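Re: [skallitel-list] Wrist view vs. fixed view, two-arm tabletop tasks

Date: 2022-10-12

Replying below the quote, trimmed to the part that matters.

> The June report says the wrist stream was dropped from the policy input
> with no loss on the book tasks. We would like to drop it as well, as it
> is a large share of our storage and it slows down loading. Is there any
> case in your data where the wrist view clearly carries something the
> fixed view does not? And did you retrain from scratch for each input
> set, or mask the stream at test time?

Second question first. We retrained from scratch for every input set. Masking at test time was tried early on and the numbers were not usable. A policy trained with both streams falls apart when one of them goes blank, which says nothing about how much the stream was worth. Please disregard the masking column in the June report if you still have the old copy.

On the first question, the statement in the report is correct for books and wrong if you extend it to thin objects. The training set was 2000 demonstrations, of which 1006 contain at least one marker pick. The remainder are book moves and book alignment with one or both arms. We trained three input sets (fixed only, wrist only, both) with five seeds each, using the Wurkeck encoder with frozen weights. Learning rate and chunk length were the same in all runs.

Fixed only and both are within seed spread of each other on the book tasks. On the marker picks, fixed only is clearly worse, and nearly all of the added failures are of one kind: the fingers close beside the barrel. The approach is fine and the height is fine. The lateral error at closing is roughly 3 mm, more than a pen leaves you. A book edge absorbs that without trouble.

Three views from the setup, wrist camera first, then two from the fixed camera:
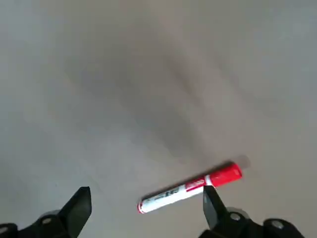
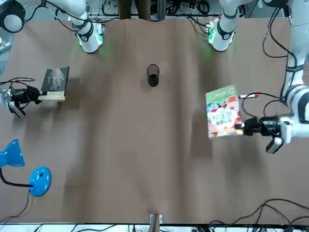
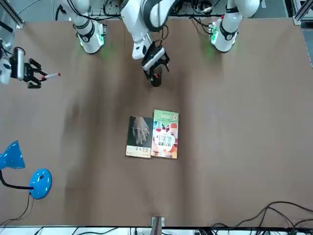

Ocampo wrote off-list, and agreed to have it repeated, that their group saw the same gap on pens but got most of it back by cropping the fixed view around the gripper and feeding the crop at full resolution. On that reading the wrist camera mainly supplies pixels, and its viewpoint matters less than we claim.

I think that is partly right. We ran one crop condition after getting the note. It closes some of the gap, though less than Ocampo reports, and it fails when the other arm comes between the camera and the target. In the first picture the marker is close to the right finger and well off the middle of the opening. That offset is the quantity the policy has to correct before closing, and at wrist range it spans a large part of the image. In a fixed view at our resolution it spans very little. Their camera may also be mounted closer than ours; I have asked for the distance.

Some details for anyone who wants to repeat this:

The fixed view is downsampled before the encoder. The wrist view gets the same target size, so the pixel budget per stream is equal.

Wrist images are often soft. We did not filter for blur. A filtered run on Gakau hardware gave no gain, and it removed a number of frames just before contact, where they are needed most.

Desk lamp position was held fixed for all evaluation runs. It was not held fixed in the training data.

The crop condition used forward kinematics to place the window. Calibration drift moves the window, and we have not separated that effect from the occlusion effect – this is the weakest part of the comparison.

My suggestion to the original poster: if your task list is books, boxes and similar, drop the wrist stream and take the storage back. If there is anything pen-sized on the list, keep it for the arm that does the picking. We have not tested keeping one wrist stream and dropping the other, but the code allows it (set the stream list per arm in the config).

The per-seed tables are in the Skallitel repository under results. The crop runs are not there yet. I will post to this thread when they are up, along with the camera distance if I get it.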